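Home | Articles | Topics | Glossary | About | Contact

Print this article | E-mail this article

Gathering demonstrations for robot learning

Wednesday, May 23, 2018
By the Erkolness editor

Demonstration gathering (people also say "demo collection," or just "collecting") is the job of making a big pile of examples for a robot's learning system to copy from. An example, in this sense, is one complete go at a task: what the robot's cameras saw, where its joints were, and what command it got at every moment along the way. I've been doing this for a good while now and I keep this entry up to date myself, so please forgive the places where it sounds more like me talking than like an encyclopedia!

Terms

One go at a task is called an episode. A step is one tick of the clock inside an episode, with one camera picture and one command in it. The person steering is the operator, or the demonstrator if you read the older papers. A set is a batch of episodes recorded for the same task with the same settings. You'll also run into "rollout," and I'd be careful with that one, as half the field uses it only for goes where the trained system is doing the steering (I'm in that half).

Where the examples come from

There are a few ways to get them. You can take hold of a real arm and push it through the motion by hand, which goes by the name kinesthetic teaching and is hard on the shoulders. You can steer a real arm from a distance with a controller or a second, smaller arm. You can write a script that solves the task and record the script doing it. Or you can do any of the steering inside a simulator, where the arm, the room and everything in the room are drawn by a computer.

I came to the simulator side late and I've mostly stayed there. Resetting a real table between episodes takes longer than the episodes do, and in a simulator it's one key. The trade is that physics engines get contact wrong in ways that are hard to spot. Things slide a little too easily, or they jitter when squeezed, and an operator gets used to it without noticing and starts steering around it. The learning system then picks up the steering-around, too.

A typical session

Our own set, which we call Tanasarn, is at 1,859 episodes as of this writing, all simulated, all indoors. The work goes in blocks. I load a room, let the simulator pick a start pose for the arm, check that the cameras are live, and begin. An episode runs up to 32 seconds, and anything longer gets cut and thrown out (I used to keep the long ones and trim them, and the trims caused no end of trouble with the gripper commands). After 8 episodes I stop and watch them back at double speed before going on. It sounds fussy, but a bad control mapping on the first one will be a bad control mapping on every one after it, and I have lost a whole afternoon that way.

Each episode gets one of 3 labels: keep, discard, or look again. The last of those is for goes that reached the goal by a route I wouldn't want copied, like knocking something over and carrying on.

Rooms and looks

The rooms come from Foseck, a scene library we have used from the start. It's mostly living rooms and kitchens, with plenty of furniture to swap in and out. Changing the wall finish, the floor and the lights from one batch to the next is called randomization, and the hope is that a system trained on many different-looking rooms won't care much what the next one looks like. We render small to save time, and you can tell! Edges come out in stair-steps, and glossy surfaces get odd bright patches. I worried about that for months. In March I re-rendered part of the set at a much finer setting and trained on both versions, and the results were so close that I went straight back to small.
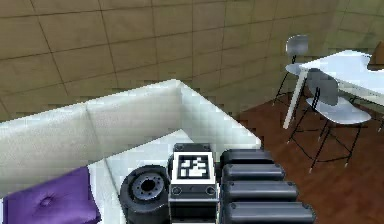 View past the arm in one of the Foseck living rooms. The black-and-white square on the arm's middle link is a fiducial marker.

Leave the small render alone but vary the viewpoint far more, was the advice that came in from Hestilon after the last version of this entry. The message went on to say that sets collected from one fixed view tend to produce systems that fall apart when the camera is bumped by a finger's width, and that wall and floor swaps do nothing for that. I think it's a fair point. We now shift the camera a little between blocks, though I haven't trained on enough of the shifted episodes to report a difference yet.

Markers

Fiducial markers are printed patterns that software can find in a picture and use to work out position and angle. In a simulator you already know where everything is, down to the last decimal, so a marker on the arm is not needed for tracking. Many arm models carry one anyway, and I like keeping them in: if the real arm is going to wear a marker, the learning system may as well get used to seeing it.

Open questions

How many episodes are enough is still anybody's guess, and it depends a lot on the task. Mixing operators is another one. Sets made by a single person are smoother and easier to learn from, but they carry that person's habits (mine is a small pause before every grasp, and yes, the trained system pauses as well). I'd like to see somebody compare the two properly, with the same rooms and the same tasks.

See also: Teleoperation; Imitation learning; Domain randomization; Fiducial marker

Back to top | Previous entry | Next entry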